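Nollau卓上セルの手入れメモ(README)

こんにちは、このセルのお守りをしているTomomi Tanabeです。Nollauは、お茶まわりの作業(やかんを持つ、紙コップに注ぐ、布で拭く)をやらせている卓上セルの名前です。引き継ぎのたびに同じことを口で説明していたので、ようやく文章にしました。気づいたことがあったらどんどん書き足してください!

■ このフォルダの中身
setup/ 立ち上げ手順と配線のメモ
care/ 手入れの記録(1回1ファイル)
parts/ 交換部品の控え
photos/ 作業中の写真

■ 立ち上げ
電源は制御箱、アーム、カメラの順で入れます。逆にするとアームの原点を見失って、やり直しになります(私は3回やりました…)。起動したら暖機を20分。急いでいるときほど飛ばしたくなるんですが、飛ばした日は注ぎ口の位置合わせがずれやすいです。
速度の上限は300 mm/sのままにしておいてください。Dong-hyun Haさんが一度上げて試したときは、コップの手前で揺れが残りました。設定の戻し方はsetup/の中にあります。

■ 毎回の手入れ
1. アームを退避位置に戻して、非常停止を押す
2. 天板を布で拭く。奥から手前へ、端まで
3. グリッパの指先のゴムを見る。欠けていたら交換
4. カメラの窓を乾いた布で拭く
5. care/に一行でいいので書く

天板の拭き残しは意外とやっかいです。水の筋が一本あるだけでカメラが照り返しを拾って、コップの縁を取り違えることがあります。私は布を細長く畳んで、手のひら全体で押さえるやり方に落ち着きました。指先だけで拭くとどうしてもムラになるんですよね。

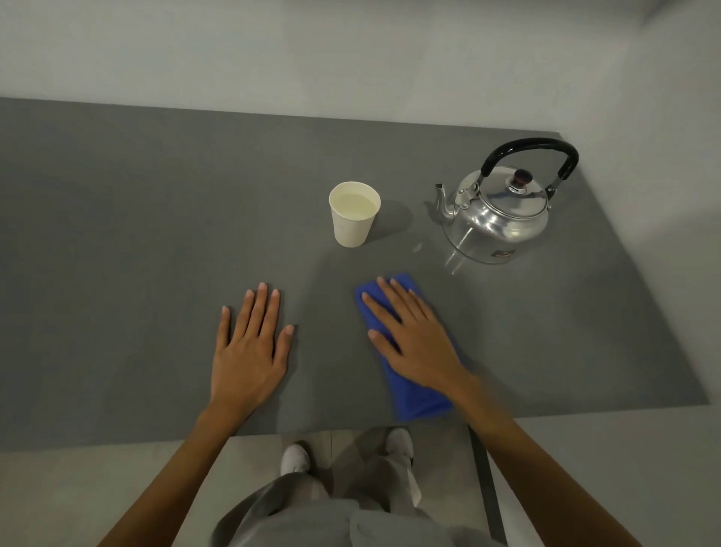 天板の手入れ。青い布を手のひらで押さえる。奥は紙コップとやかん。

■ 修理したところ
6月25日に手首の軸のベルトを張り直しました。カタカタ音がしていて、最初はグリッパの緩みだと思い込んでねじを全部締め直したんですが、音は変わらず。Toshio Sasakiさんに聞いてもらったら一発で「ベルトだよ」と。張りの目安はparts/の控えに書いてあります。次の点検は9月の予定です。
グリッパの指先ゴムはFlorierから取り寄せています。1箱12個入りで、残りが3個になったら注文してください。届くまでけっこうかかります。

■ まだ直っていないこと
・やかんの持ち手をつかむとき、たまに角度が浅い。つかみ直せば動くので後回し中
・西日の時間帯はカメラの調子がいまひとつ。すだれを試すか相談中
・退避位置が二種類登録されている。どちらが新しいのか、Hamdia Alemayehuさんに確認待ち

■ 連絡先
ベルトと配線はSasakiさん(Toshioさんのほうです、Takumiさんは部品の発注担当)、設定ファイルはHaさん、それ以外は私まで。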